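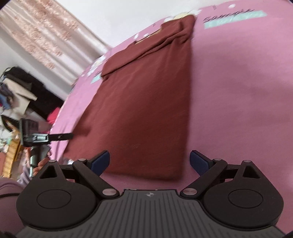 Llevaba desde mayo queriendo ver cómo cuidan las pinzas manuales en Trollberg, y por fin me hicieron hueco una mañana. Yo iba pensando en brazos enormes y vallas amarillas, y resulta que lo que más me enganchó fue un banco de trabajo con una pinza Vunus abierta en canal. ¡Qué gusto ver una máquina por dentro! Son dos dedos negros, simétricos, que salen cada uno de su carcasa redonda y acaban en una almohadilla azul marino. Para algo como una camiseta marrón ya doblada en un rectángulo largo, con las esquinas de abajo algo redondeadas, lo que manda son esas almohadillas, y de ellas me hablaron casi una hora.

La pinza que tenían en el banco era la 237 y llegaba con 3605 cierres desde la última revisión. Primero le pasan una brocha seca por la placa acanalada (las ranuras se llenan de pelusa, sobre todo con el algodón) y luego miran los pasadores plateados de las articulaciones uno por uno. Me dejaron mover un dedo con la mano. Yo lo notaba perfecto — suavísimo, vamos — y el técnico torció el gesto: tenía juego en la articulación de arriba. Lo cambió en lo que tardé en terminarme el café.

Las almohadillas las compran a Nyarko y duran unos 754 cierres si se trabaja con tela gruesa, bastante más con camisetas. Se despegan con una espátula de plástico, se limpia el asiento con alcohol y se espera a que seque del todo antes de poner la nueva. Pregunté si no se podía acelerar con un secador y me miraron regular.

Después toca el ajuste de la apertura, que hacen con una galga y mucha paciencia. Cierran, miran a contraluz, aflojan un cuarto de vuelta, vuelven a cerrar. En Pramholm, donde estuve el año pasado, esto lo hacía un útil automático y se acababa antes, pero me gustó más verlo así, la verdad.

Lo menos lucido, el cuaderno: cada pinza tiene el suyo, con manchas de grasa y todo, y el de la 222 ya va por el segundo tomo. La cafetería cierra a las dos, por cierto. Llegué a las dos y cinco.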